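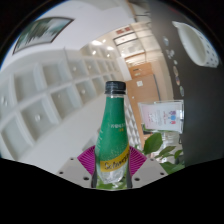

Do you have to take the wrap label off a plastic soda bottle before it goes in recycling, and does the cap stay on?

I live in a shared building in Sulumley and I moved here in February. We drink a lot of soda in my apartment, mostly the kind in clear plastic bottles with a shiny label that goes all the way up over the neck. In my country we bring the bottles back to the store and a machine takes them, label and all, so I never had to think about this. Now we have a blue bin downstairs and there is a paper on the lid, but the paper is so faded that I can read only the word "plastic" and something about pizza boxes.

My neighbor told me the caps must go in the trash. Another neighbor says the opposite. I would like to do it correctly, because last Friday our bin was left at the curb with an orange sticker on it and the whole building was annoyed. Also, should I crush the bottle or not? Thank you in advance for any help.

3 answers

Answer 1 (marked as helpful)

Leave the cap on and check your town's rule about the label; in most places the label may stay, but a label that covers nearly the whole bottle is better removed.

I will try to explain a little more, please excuse my English. I worked 3 years in the sorting hall in Girthorpe, so I know this subject from the belt side.

About the cap. In the past people were told to throw the caps away. The reason was that a closed bottle with air inside can jump off the belt, or burst in the press. Now many places have better machines, and they prefer that the cap is on. A cap alone is too small, it falls through the holes together with the broken glass and the bottle tops, and then it is lost. If it is screwed on the bottle, it travels with the bottle. Later everything is cut into flakes and put in water, and the cap material floats and the bottle material goes down. So they separate without anybody touching them.

About the label. There are two kinds that you will meet. One is a strip of paper or film which goes only around the middle, with a bit of glue. This one you can forget, it comes off in the washing. The other kind is the sleeve, which is shrunk on the bottle with heat and can cover the neck and the body. The sorting machine looks at the bottle with light, and if the sleeve covers too much, the machine can read the sleeve and not the bottle. Then a good bottle goes to the wrong pile. Some sleeves have a line of little holes from top to bottom. Put your fingernail there near the neck and pull down slowly. If there are no holes, I use small scissors with round ends and cut from the bottom, where there is usually some space between the film and the plastic. Please do not use a kitchen knife with the bottle in your hand, I have a scar from this.

The removed sleeve goes in the normal trash, unless your town collects soft plastic separately.

About crushing. Empty the bottle, give it a short rinse with cold water, press the air out and then close the cap while you are still pressing. Don't make it totally flat like a sheet of paper. A sorter can mistake a very flat bottle for cardboard. A bottle which is squeezed in the middle is fine, and it takes much less space in your bin.

For the orange sticker, in our hall the most common cause was food or liquid, and after this plastic bags. If somebody in your building puts the bottles inside a tied bag, the driver can't see what it is and he leaves the whole bin. I would ask the neighbors about the bags first, before the caps.

Answer 2

I just throw them in with everything on. 14 years, never had a sticker.

Answer 3

The first answer is good but I want to add something for Sulumley, as I live on the Clindside road and we have the same trucks.

Here the collection is done by Barros and they changed the rules last year. They take bottles with caps on, and they ask that full sleeves be removed "where possible". Those are their words from the leaflet, so I think nobody will punish you for a sleeve that doesn't want to come off. You can get a new leaflet and also a new sticker for the lid from the town office. It is free of charge, but you must give the address of the building and the number of the bin, which is printed on the back side near the wheels. I forgot the number and had to go 2 times.

The orange sticker has a small box with a pen mark which tells the reason. Maybe the rain washed it away, as with ours, but look closely. If the mark is in the upper row it means wrong material, and in the lower row it means the lid was not closed. Ours was the lid.

One more thing for the original poster. If you have a big quantity, for example after a party, the depot in Girthorpe takes them in open boxes. My cousin's club brought more than 200 bottles there in the fall and it was no problem, only they had to tip them out themselves and take the boxes back home.

Comment from the person who asked

Thank you to everybody. I went down and looked, and the mark is in the upper row. There was a tied bag with bottles in the bottom of the bin. I will write a note for the entrance.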